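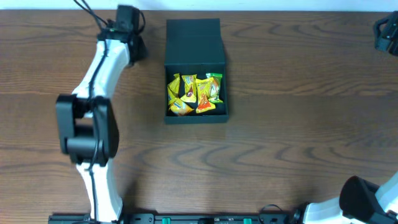
Inês Rebelo put it plainly in our first group talk at Radwan: the packing had never been the hard part of the job, and she wanted to know what she would be doing with her hands once the arms had it. Her question shaped the rest of the study more than our own plan did, and we come back to it in 5.3.

Figure 3. Small wrapped snack packets in an open dark green box, with two robot arms at the table.

5.2 What changed at the packing tables

Radwan fills gift boxes of mixed snacks for hotels and offices. Before February every box was packed by hand, at long tables, by people who stood side by side and talked through most of the shift. The two-arm stations from Pleltari came in one table at a time, which gave us a rare chance to watch old and new ways of working in the same room. We spent 30 shifts there and interviewed people before, during and after the change.

Snack packets are a wonderful problem. They bend, they slide over one another, and the wrappers are shiny and crinkled in a different way every time (Figure 3). The packers knew all of this in their fingers and had hardly ever had to say it out loud. Now they did. The Ladari software learns from people guiding the arms by hand, so the packers became the teachers, and we heard them put words to things that no work sheet at the site had ever mentioned: how to pick up a packet by its crimped end, how far to lean one against the wall of the tray, when to leave a gap alone. One packer called it "learning my own job from the outside." We loved that, and we heard versions of it at every table.

The daily rhythm changed too. On a hand-packing table, a person's attention stayed on one box at a time. At the stations it was spread over several, with short bursts of work when an arm dropped something or stopped. Most of the people we interviewed liked the lighter load on wrists and shoulders. Fewer liked the waiting. Several told us that an hour of watching tired them more than an hour of packing, and two asked to go back to the hand tables for part of each shift. Radwan agreed – and that mixed pattern spread quickly once others saw it.

5.3 Who gets to teach

Rebelo's question had a good answer for some people and a weak one for others. Teaching the arms was seen as skilled work, and those who did it spoke about it with real pride. But teaching time was handed out by the shift lead, mostly to people already known as fast packers. Slower packers, some of whom were the most careful in the room, got less of it. They also had less say in how the stations were set up.

We raised this at the midpoint meeting, and the site moved to a sign-up sheet. In the last part of the study, packers who had never taught before took on the awkward mixes, and their notes filled in many of the gaps in the Fiden logbook. Talk at the tables, which had dropped off sharply after the first stations arrived, picked up again around these sessions. People walked over to see how a neighbor was handling a tricky packet, and they stayed to argue about it.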